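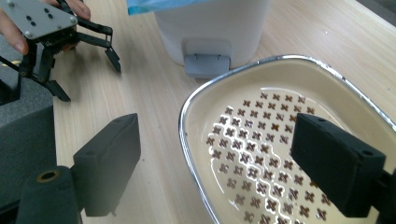 A reader wrote in after my December column to tell me I was being too easy on wargames that treat supply as an afterthought, and that if I wanted to see it done right I should stop putting off Fadollow. So I stopped putting it off!

2022-01-10
By Riku Morikawa

Search reviews... Go

Fadollow is a two-player operational wargame from Koyama. One side is trying to hold a river line, the other is trying to get across it, and the whole thing hangs on how much fuel and ammunition you can push down two bad roads before the weather turns. If you came for tank duels you are going to be a bit disappointed (I was, for the first hour).

You each run a made-up country. Greltik is the defender, small and dug in, living off whatever its allies send. Dumach has the bigger army and much longer supply lines. Every turn you draw from your aid or reserve deck, decide where the stuff goes, and only then get to move anybody. The catch is that you commit your trucks a turn ahead. I cannot tell you how many times I had a lovely gap in front of me and my shells were sitting in a depot on the wrong side of the map.

My first game as Greltik I did what I think everybody does, which is grab every heavy gun the aid deck offered and feel great about it. Then I ran out of trained crews. The guns just sat there - you need crew markers to use them, and crews take three turns in the training box. My opponent walked over the northern bridge while half my artillery was basically scenery. It hurt, and I wanted to play again right away.

The rulebook is 43 pages, and that's too many. The actual rules take up maybe half and the rest is designer's notes and a long worked turn that has a mistake in it (the Dumach engineers move before they've been supplied, which rule 11 says they can't do). There's a corrected version from Koyama, but I only found it after we'd argued for a good long while. Print the corrected one. 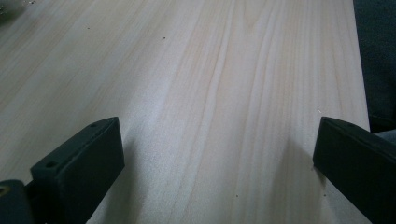 Can you play it solo? You can, using the order cards for Dumach, but the order cards play a clumsy, straight-ahead army and you'll beat it once you've seen the pattern.

Playing time depends a lot on who you're sitting across from. The full campaign is 20 turns, and we got through it in two long evenings with a break for dinner each time. The short scenario is only 4 turns and I'd start there, even though it skips the weather rules, which are the best thing in the game. Mud cuts your road capacity in half and it comes in from the west, so you can see it coming and still not do enough about it.

Things I'd change: the truck counters for the two sides are too close in color, and under my lamp we kept mixing them up. The victory track rewards holding towns a little too much, so the Greltik player has a reason to sit still near the end when pulling back would be smarter. And the air rules feel bolted on. We dropped them in our third game and I didn't miss them.

What I keep coming back to is the planning phase. You both write down your objective for the next three turns and put it face down, and you score extra if you pull it off. It sounds small, but it changes how you play. I'd catch myself about to chase some easy little win on the flank, look at my own slip of paper, and leave it alone. Or chase it anyway and regret it!

If you've never played anything heavier than a family conquest game, borrow a copy before you buy one. If you already own a few hex-and-counter games and you like worrying about roads, get it. I'm trying Dumach again this weekend with a much bigger pile of bridging units.

We use cookies to remember your settings and count visits. Accept / Manage choices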